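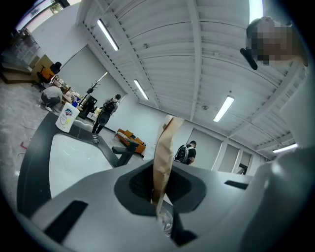
Slide Imaging at the Helel Teaching Lab: Progress Report
June 25, 2025
Prepared by Kenza Ait Ali for the Mahlangu Fund

We are halfway through the grant and I'm very happy with where things stand. The stitching work is going well, the students have taken to it faster than I dared hope, and the one big delay (the motorized stage, more on that below) is behind us.

What we set out to do

The grant pays for a set of wide-field images of our plant tissue slides, each one built up from many small overlapping shots taken at high magnification. A student looking at a root cross section on a normal school microscope can see either the whole root or the cells, and has to keep switching objectives to connect the two. With a stitched image they can start with the whole root and zoom in until single cell walls fill the screen.

Where we are

The plan calls for 200 slides. All the stem and root sections are finished, and the leaf sections are well under way. Pollen and wood come next. Wood will be slow, as the sections are thick and a few of the older ones have lifted at the corners.

Stage and software

The Wulgate stage arrived late and the first one had a sticky Y axis, so it went back. The replacement has been a joy! It returns to its start position closely enough that we no longer check it by eye between runs. Before it came we were moving slides by hand and overlapping the shots by almost half just to be safe, and the stitching still failed on anything with large blank areas. We now overlap by 12 percent and failures are rare.

For stitching we use Grikby. Narayanan Suvarna spent most of the spring getting the shading correction right. Our early mosaics had a faint checkerboard look, darker at the corner of every tile, and it was really noticeable on pale leaf tissue. He now takes a blank field shot at the start of each session and divides it out before the tiles are joined. The difference is wonderful, and we went back and redid the first batch of root slides so the whole set would match.

White balance still drifts if the lamp hasn't warmed up. We wait 20 minutes plus one more for the blank shot, so 21 in all, and the students use the time to clean slides and fill in the log.

Students

Students run most of the imaging sessions themselves now. They pick the scan area, set focus points at the corners and the middle, and look over the finished mosaic for seams. One group noticed that a slide labeled as a young stem was plainly a root, and they were right, so the catalog has been fixed. I was thrilled with that.

Problems still open

File sizes are larger than we planned for and our storage drive is filling up. We would like to move a small part of the travel line to a second drive, and I'll send a separate request. We also need a better way to handle slides that aren't flat. Narayanan wants to try a short focus stack at each tile, which gives lovely results but makes every scan a lot longer. We'll test it on the wood sections first.

Next steps

Finish leaf sections, start pollen, test focus stacking on wood, and open the image viewer to the first outside classes in September. Login details for the viewer will come to you by email before then, and we would love your comments on the slide labels.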